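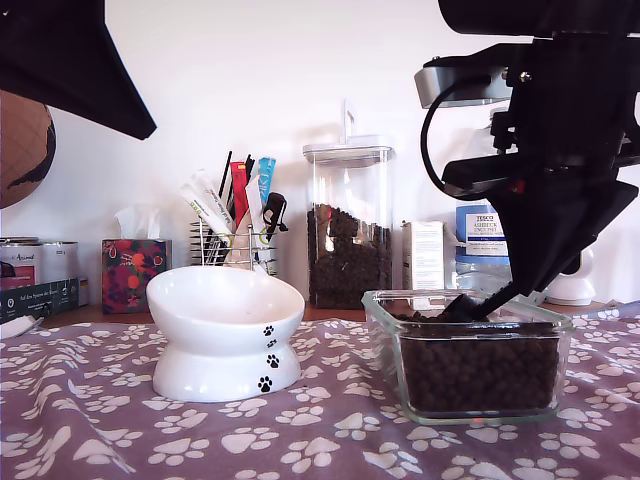

Senyo Abubakari wrote in to ask whether the kibble could simply stay in the bag it came in, with the top rolled down. It can. The cat will find it, but it can.

Section 2: Setting Up the Feeding Station

Read all the steps before you start. Feed the cat first or you will have help.

1. Choose a counter or table the cat is allowed on. If there is no such place, choose one the cat uses anyway.

2. Spread the Pikico cloth and smooth it out with your hands. Small wrinkles are fine. They will be back by dinner.

3. Set the raised bowl on the cloth with the low side of the dish toward the cat. Leave it empty for now.

Caution: Do not lift the bowl by its rim when full.
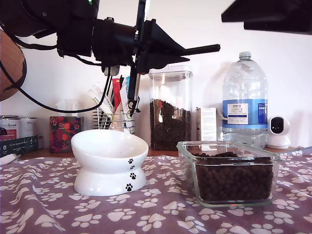 4. Put the wire holder near the back, out of tail range. Stand treat packets in it upright, opened ones in front, and clip those shut.

5. Wash the storage jar and the glass container. Dry them overnight. Kibble put into a damp jar turns into something even the cat will discuss with you.

6. Fill the jar, leaving room under the lid. Close it and pull up once on the handle to check the fit.

7. Fill the glass container from the jar. This is the one you scoop from every day, so keep it within reach of the bowl. 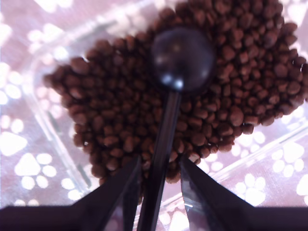

Fig. 2-3. Dry kibble in a clear container.

Note: The Hultell scoop holds 17 grams when level. A heaped scoop holds whatever you want to believe. Check the amount on your food bag and stick to it, regardless of testimony.

8. Move the bowl to its final spot. If the cat moves it again, that was the final spot.
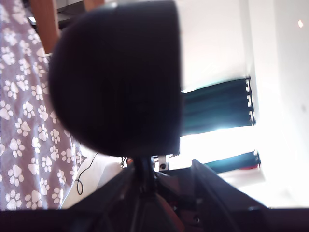 9. Shake out the cloth once a week and wash it cold. Hang it to dry. Crumbs collect in the folds, and under the bowl, and in the next room.

Caution: Never top up old kibble with new. Empty the container, wipe it, then refill.

For spare lids, see page 7.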